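Free dental van pulls up at Adard Street, and I went along

27/03/2025

I'll own up straight away: I hadn't had my teeth looked at for years. So when a leaflet came through the door saying the free dental van would be parked on Adard Street until the end of the week, I stuck it on the fridge, ignored it for a bit, and then finally put my coat on and went down to see what was going on. I told myself it was for the newsletter.

There was a queue when I got there, and a cheerful one too. Someone had brought a flask, a little lad was showing everyone the gap where his front tooth used to be, and a couple from Geller Court were arguing about whether you're meant to rinse after brushing (you're not, as I found out later, and I've been doing it wrong my whole life). I stood there for the best part of an hour and hardly noticed the cold.

The van is run by the Skotov Trust, a small charity that has been taking it round the estates on this side of town. It first came to us in November and saw 326 people before it moved on, and the trust says 14 of those were sent to hospital for things that needed sorting quickly. This time they're hoping to get through 600. They can do check-ups, simple fillings and a scrape and polish, and if you need more than that they'll write you a letter and ring round for you.

Erick Kashindye is the dentist on board. He grew up a few streets away and still gets called over for a chat by people who knew his mum, so his lunch break doesn't amount to much. I asked him why he thought so many of us put it off.

"Mostly it's money, and then it's being embarrassed," he told me. "People sit down and the first thing they say is sorry. I'd much sooner they just opened wide! I've seen worse, whatever it is, I promise you."

I did say sorry, as it happens. Then I opened wide. One small filling, done there and then, and a bit of a talking-to about my gums. It was over so quickly that I was back on the pavement before my parking ran out.

The part I hadn't expected was the advice table next to the van, where Subira Urio was showing parents how to get small children to brush without a battle. Her big thing is putting the toothpaste where you'll see it. If bedtime always ends up in the kitchen, she says, brush in the kitchen, and never mind what your own mum would have thought. I liked that very much. We've had ours out of the bathroom cupboard ever since, and my youngest has stopped pretending he's already done his.

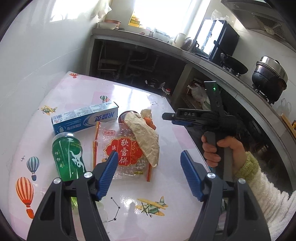
Toothpaste on the kitchen table, within easy reach at bedtime.

Subira also goes into the schools. She did the infants at Ouali Primary last term and came away with a stack of drawings, most of them of crocodiles, which are now taped up all over the inside of the van door. She says the children are easy — it's the dads who need persuading. I saw her send three of them off to join the queue while I was stood there, and not one of them argued.

Of course it all costs money. The trust needs another 4,000 pounds to keep the van on the road through the summer, mostly for fuel, gloves and a new chair, as the one they've got has started sinking slowly while you're in it. (I thought that was me.) There's a bucket on the advice table if you've got change, and the café on the corner is giving them the takings from its cheese scones. I had two, purely to help out.

Not everybody is delighted. The van takes up the loading bay outside the shops, and I heard a fair bit of grumbling from a delivery driver who'd had to go round the block more than once. A woman in the queue also told me she'd rather have a proper surgery that took new patients, and I can't say I disagree with her. The nearest one with space is two buses away, and by the time you've got there with a pushchair you've lost the morning. Erick says much the same. He'd be quite happy to park up for good if anybody offered him a building.

For now, though, it's the van or nothing for plenty of us. You don't need to book and you don't need any paperwork, just turn up and give your name at the steps. It's open from nine until four, with a break at lunchtime, and they stop adding names to the list an hour before closing. Under-18s need a grown-up with them. If you can't manage the steps there's a ramp round the back, but give them a shout first so they can get it down for you.

After Adard Street it heads over to the car park behind Geller Court for a fortnight. I've been told to come back and have my gums looked at again while it's there, so I'll see you in the queue.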